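段ボール小箱の組み立てと、袋詰めの順序についてのメモ

10月20日(火)

小型の差し込み式段ボール箱をまとめて買ったので、組み立てと袋詰めの手順を書き留めておく。前回の記事(ガムテープの糊残りの件)にLeobardo Cuautleさんから「テープを使わない箱ではどうか」というコメントをもらっており、その返答も兼ねる。

買ったのはRoltoraの無地小箱、32枚入り。展開した状態で平積みで届く。1枚の重さは台所用のはかりで40 gだった。印刷なし、表裏ともクラフト色。同社には白色の品もあるが、折り目の擦れが目立つので避けた。

作業台の天板は灰色の木目調。木目が細かく横に流れているため、箱の辺を木目に合わせると直角のずれが目で確認できる。方眼のカッターマットを敷く方法も試したが、マットの縁に底面が乗り上げると箱が傾くのでやめた。

組み立て後に見るのは、天面の平らさと端面の継ぎ目の二点である。天面のごく浅い波打ちは許容する。継ぎ目のほうは、フラップが奥まで入っていないと縁が浮き、積んだときに上の箱がそこに引っかかる。 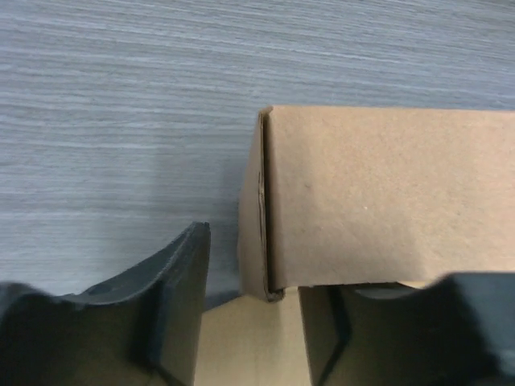
1. 折り癖をつける

展開した板を平らに置き、すべての折り線を一度山側に折ってから戻す。これを省いていきなり立ち上げると、折り線の脇にしわが出る。段の目と平行な折り線は素直に折れるが、直交する折り線は抵抗が大きい。定規を当てて折るとよい。

折る順序は長辺、短辺、差し込みフラップ。長辺を先にするのは、短辺から始めると角の小さな耳が内側に巻き込まれるためである。巻き込まれた耳を引き出そうとして、最初の1枚は角を裂いた。

2. フラップを差し込む

差し込む前に、フラップの先端を指で軽くつぶして薄くする。つぶす幅は8 mmあれば足りる。つぶしすぎると今度は抜けやすくなる。蓋を閉じるときは両端を同時に押す。片側ずつ入れると対角方向にねじれ、天面に斜めの波が残る。

Osei式と呼ばれる、蓋の裏に両面テープを貼る方法も紹介されているが、繰り返し開閉する箱には向かない。今回は使わない。

3. 袋に入れる順序

箱と食品を同じ袋で運ぶことが多いので、詰め方も決めておく。使う袋は生成りのキャンバス地のトートで、持ち手は黒。前面に縦の黒い帯があり、白で「Elegant」と入っている。帯の右には紺、橙、赤の花柄。マチがあり、口を開けたまま置けるため、片手が塞がっていても詰められる。以前使っていたGrirhamのナイロン袋は軽いが自立せず、詰める間ずっと口を押さえている必要があった。

順序は次の通り。

最初に閉じた小箱。底に平らに置き、長辺を袋の長辺に沿わせる。次に丸い葉物。キャベツの類は袋の中で転がるので、箱の側面と袋の側面の間に収める。赤パプリカは最後。皮が張っていて傷が目立つので、上に何も載せない。未使用の展開済みの板を持っていく場合は、袋の背面側に縦に差す。板が背当ての役をして、袋の形が崩れにくくなる。

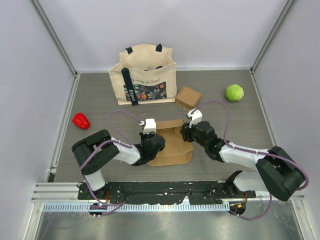
詰める前の品は左右に離して置いておく。パプリカは左、丸い葉物は右、袋は奥の中央寄り。手前は箱を折る場所として使う。板は広げると完成品よりかなり大きな面積を取るので、手前に品物を並べると折るたびに移動が必要になる。小箱は袋のすぐ横に置くと、最初に入れる物だと間違えない。

左右の区別は利き手に合わせて変えてよい。Nayeli Rosalesさんは葉物を左に置くそうで、丸いものを利き手と反対の手で支えるという理由だった。一理あるが、右利きの自分には箱を入れた後の持ち替えが一回増える。

4. 重さの確認

詰め終わったら袋ごと量る。パプリカと葉物を抜いて、空の小箱と予備の板だけを入れた状態では428 gだった。内訳の大半は袋自体である。キャンバス地は丈夫だが、この点ではナイロンに負ける。

残っている課題は湿気である。1月に別の箱を玄関に置いていたところ、下の段だけ折り線が柔らかくなり、差し込みが効かなくなった。今回の分は棚の上段に立てて保管し、Astusの乾燥剤を一袋入れてある。交換時期は湿度計の記録を見て決める。記録の表は次の記事に載せる。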